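Givby Talker: Set-Up Guide
Section 3 - Building your child's first board

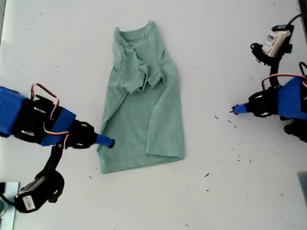
3.1 Before you start

You will need the tablet, the charger (the tablet arrives with enough battery to show you its logo) and 15 minutes without interruption. If you live with small children and have just laughed out loud, the set-up can be paused at any step and picks up where you left it.

If your child already sees a speech and language therapist, ask which symbols they use in sessions. Swapping symbol sets halfway through is a bit like having your road signs changed overnight.

3.2 Making the board

1. Hold down the side button until the screen turns yellow. Let go. Holding it longer turns the tablet off again.

2. Choose a voice. There are two children's voices, Halliday and Skulham. Halliday is brighter. Skulham sounds as if it has been told to tidy its room. Let your child pick, and accept that they may pick the one you can't stand.

3. Tap New Board, then Starter. The Starter board has eight large buttons: more, stop, help, go, look, mine, no and finished.

4. Leave "no" where it is. Parents do ask us how to remove it. You can't, and a child who can refuse the peas out loud has less need to throw them.

5. Tap Add Own Button and put in one thing your child loves. It can be a person, a snack, a song or the extractor fan. Take a photo or search the symbol library, which holds 1460 symbols.

6. Type the word as you want it spoken. If the voice mangles a name, spell it the way it sounds. The symbol on the button stays the same.

7. Tap Save. Tap it again when it asks if you are sure.

Note: Buttons stay put when you add new ones. Please don't rearrange them for neatness. Your child learns where a word lives, much as you know where the light switch is in the dark.

3.3 The first week

1. Keep the tablet within your child's reach, switched on, all day. A talker on top of the fridge is a very expensive fridge ornament.

2. Use it yourself. Press "more" as you pour more juice, and say the word too. Expect to feel daft for a day or two.

3. Wait after you press. Count to ten in your head - it feels like a month.

4. Answer every press as if it was meant, including the twentieth "go" before breakfast.

Caution: Do not hold your child's hand or finger to make them press a button. Show them, then wait.

Caution: Never take the talker away as a punishment, or because it is being used to say "no" in a supermarket.

3.4 If something goes wrong

Message 107: the board has not been saved. Go back to step 7.

Message 113: the volume is at zero. Check for siblings.

For anything else, ring the Druvcombe helpline on the number inside the back cover. Have the serial number ready. You will find it under the case, which comes off more easily from the bottom left corner.

Section 4 covers adding a second board.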